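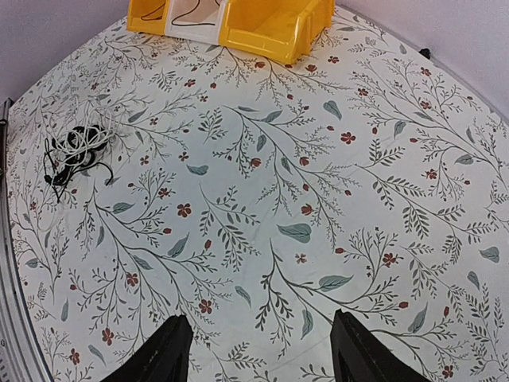 The Cable Drawer Comes Out

Every house has a place where the cords go. In Saodah Sembiring's house it was the second drawer down in the kitchen, until the drawer stopped closing. Then it was the drawer and a shoebox. By October it was the drawer, the shoebox and a grocery bag on a hook in the hall closet.

Sembiring spent 11 years running the stockroom at Kostwood, a lamp and small appliance wholesaler, and she now sorts out other people's storage for a living. She admits her own cords were the last thing she got to. "I knew how to do it," she says. "I did it for clients. At home I just pushed the drawer harder."

Her method needs a table, a few open-front bins and an afternoon. She puts a cloth or a wipeable cover down first so that plugs don't scratch the top, sets the bins along the back edge and works in the space in front of them. The bins are the plain plastic kind sold for screws and garage parts. She likes yellow for the things that stay in use and a pale one for anything she hasn't decided on, but the colors are a habit from Kostwood and any will do.

One bundle at a time

The temptation is to empty the whole drawer onto the table. Sembiring did that once, for a client with a basement office, and they were still at it at nine in the evening. She now brings out one tangle at a time and leaves the rest in the box on the floor.

A white cord wound through a black one is easier than two black ones, so she starts there if she has the choice. Find a plug end and work backward from it. Pulling on a loop tightens the middle of the bundle, and the middle is where the trouble is. Lift the top cord off in its own loops if it will come. If it won't, loosen the whole thing by spreading it flat with both hands, then try again from the other end.

"People pick it up and shake it," she says. "Leave it on the table. You want to see where it goes."

Once a cord is free, check it along its length before it goes in a bin. Cracked covering, a bent prong, a spot that has gone stiff or sticky - any of those and it goes out. Many towns take old cords at the same counter that takes dead batteries, so it is worth a call before putting them in the trash.

Three questions, then the bin

The first question is what the cord belongs to. If the answer comes right away, the cord goes in the first bin. If it doesn't, the second question is whether there is anything in the house it might fit. Sembiring walks around with it and tries. That sounds slow, but most houses have only a handful of places to look, and she has found the charger for a client's camera this way after he had already ordered another one.

The third question is how many of that cord the house needs. Phone cords and plain power cords breed. Two spares of a kind is her limit, and one is plenty for anything that stays plugged in behind a desk.

Whatever is left goes in the undecided bin with a slip of paper giving the month. She looks in that bin again after half a year. Her own had seven cords in it the first time and she kept one, for a radio that turned up in the garage.

Coiling and keeping

For thin cables she makes loose loops the width of her hand and lays them in the bin without a tie. They can hang over the front a little. Heavier cords get a hook-and-loop strap. She doesn't use rubber bands, which dry out and stick, or the wire twists that come in the package, which can cut into the covering if they are pulled tight.

Winding a cord around its own power brick is the habit she most wants clients to drop. It puts a hard bend right where the cord leaves the brick, and that is where she sees them fail.

Labels are a matter of taste. Sembiring folds masking tape over the cord near the plug and writes on it in ballpoint. Her sister bought a label maker and used it on everything, including the bins, the shelf and the label maker.

What to buy, if anything

A cereal box cut at a slant will hold as much as a bin and costs nothing. If you would like something sturdier, small open-front bins come from a number of makers. Sembiring has used the Iment stacking bins, which lock together front to back and are good on a deep shelf, and the Drostance ones, which are wider and better for power bricks. Jurić makes a hanging rail that takes either. She has one inside her closet door.

Measure the shelf before you buy. The fronts slope outward on most of these, and a bin that fits at the base can stick out enough to catch a door.

Sembiring's kitchen drawer now has dish towels in it. The shoebox is gone. The grocery bag is still on its hook, and she says she will get to it after the holidays.

December 2004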